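Kultilham Entry Bench 1027 - White Top, Open Shoe Cabinet

Home / Hallway / Benches and shoe storage / Kultilham 1027

In stock. Ships from our Drevau warehouse.

The Kultilham 1027 is a low cabinet for the entrance of the house, with a wide white top and an open compartment in brown wood under it. We designed it for the moment when you come home and both hands are full. You put the things on the top, you take off the shoes, and the shoes go under. There is no door to open and no lid to lift.

Many customers who write to us have a hallway where a normal shoe cabinet does not work. The doors hit the wall, or the drawers are too flat for a winter boot. For this reason the 1027 is open at the front. You see which pair is where, and the air can move between the shoes.

The top

The top is one flat piece with a smooth matte surface. It has no pattern and no groove along the edge, so sand and dust do not collect in a line. Matte white shows fingerprints less than glossy white, but it shows shoe polish very well, so please put a piece of paper under the shoe when you polish it there. Normal street dirt goes away with a soft cloth and a little dish soap.

The front edge of the top comes forward over the cabinet. This gives you something to hold when you put on a shoe while standing, and it keeps dripping umbrellas away from the wood. Please do not sit on the front edge alone. Sit in the middle of the top, with your weight over the cabinet.

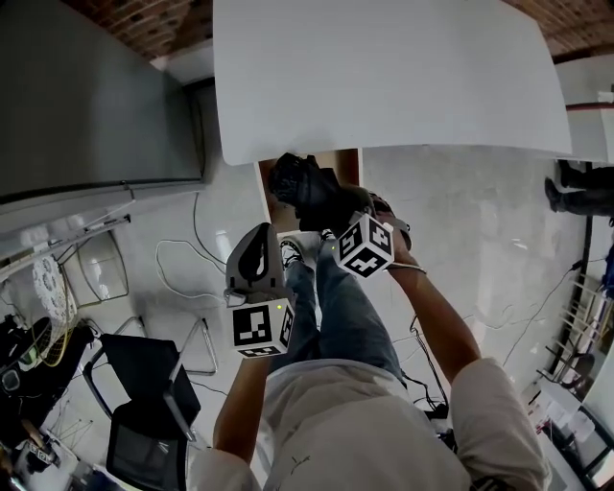
Kultilham 1027, white matte top with brown wooden cabinet below. A black shoe-like object held at the edge of the top.

The cabinet

The cabinet is made of wood and finished with a brown oil on the inner and outer sides. Each piece has its own grain, and two cabinets ordered together can be a little different in tone. If you order a pair and want them to match, write this in the comment field and our packing team will choose two that are close.

The inside is a simple box shape. We do not divide it at the factory, as families use it in different ways. You can leave it as one open space for boots and bags, or you can add the Filtden insert (sold separately), which makes two levels. With the insert, the lower level takes ankle boots and sneakers, and the upper level takes flat shoes, slippers and children's shoes. The insert slides in without tools and you can take it out for cleaning.

Felt pads are glued under the four corners before shipping. They are made for stone, tile and wood floors. On a thick carpet we recommend to remove them, otherwise the cabinet can stand a little soft.

Measurements and materials

Item number: 1027
Seat height: 18 inches
Depth of cabinet: 15 inches
Width: 38 inches
Top: white, matte, wipe clean
Cabinet: wood, brown oil finish
Floor protection: felt pads, already mounted
Insert: Filtden, optional
Guarantee: 2 years on top and cabinet

Please measure also the skirting board in your hallway. The back of the cabinet is straight, so with a high skirting board there will be a small gap to the wall. Some customers like to close this gap with a strip of wood, but it is not necessary for the stability.

What is in the box

The cabinet comes already glued and pressed, you do not have to build it. The top is packed separately and wrapped in paper. You will also find a bag with the screws, a hex key, two angle brackets for the wall, and a folded sheet with drawings. A spare set of felt pads is taped to the inside of the cabinet, so please look there before you throw away the packaging.

Assembly

1. Put the cabinet on a blanket in the place where it will stand.
2. Lay the top on it with the deeper overhang to the front.
3. Look from below and move the top until the holes are in one line.
4. Turn in all screws by hand first, and tighten them with the hex key after all of them are in.
5. Fix the angle brackets to the wall.

One person can do this, but the top is wide and it is more comfortable with two. Screws for the wall are not in the box, because the right ones depend on your wall. In a home with small children the wall brackets must be used.

Cleaning and care

For the top, use a damp cloth and then a dry one. Do not use scouring powder or the rough side of a sponge - the matte surface will become shiny in these places and it can not be repaired. Black marks from rubber soles usually come off with a white eraser.

For the wood, a dry brush is enough on most days. Very wet boots should stand first on a mat or a tray. Once a year, we suggest August when the windows can stay open, you can wipe the inside with a thin layer of furniture oil and let it dry overnight. Leave the shoes outside until the smell is gone.

Shoes, and how to keep them inside

A small advice from our showroom. Put the shoes with the heel to the front, so you can pull them out with one finger. Fabric sneakers should be brushed before they go in, as dry mud falls off later and stays in the corners. Shoes you wear every day belong in front, and the ones for weddings and the theater can go to the back or in another closet.

If you like to sort or clean the shoes, the top is a good working place. It is wide enough to stand several pairs in a row, and afterward you wipe it once.

Combine with

Havlíček wall rail, with hooks for coats and bags. It has the same width as the 1027 and hangs well above it. Leave enough space between the top and the longest coat.

Filtden insert, for two levels of shoes.

Filtden seat mat, gray felt, cut to the size of the top. It lies loose and can be rolled away when you need the surface.

Delivery and returns

We deliver to the first door at the street level. Delivery to the apartment can be chosen in the cart for an extra price, and the driver will call you before he comes. Please check both cartons while the driver is still there. If a corner is damaged, take a photo of the carton and of the piece and send it to us with your order number. In most cases we send only the damaged part new.

The top can be returned only if it was not screwed on. The Filtden insert can be returned also after use, if it is clean.

Questions about this item

Can I stand on it to reach a shelf?
No. It is made for sitting and for placing things.

Is the top available in another color?
At the moment only white. A dark gray top is in preparation, and you can leave your email to be informed.

Can I buy the top alone?
Yes, as a spare part for an existing 1027. The holes do not fit to other Kultilham cabinets.

Do high boots fit inside?
Ankle boots stand upright without the insert. Boots to the knee must lie on the side.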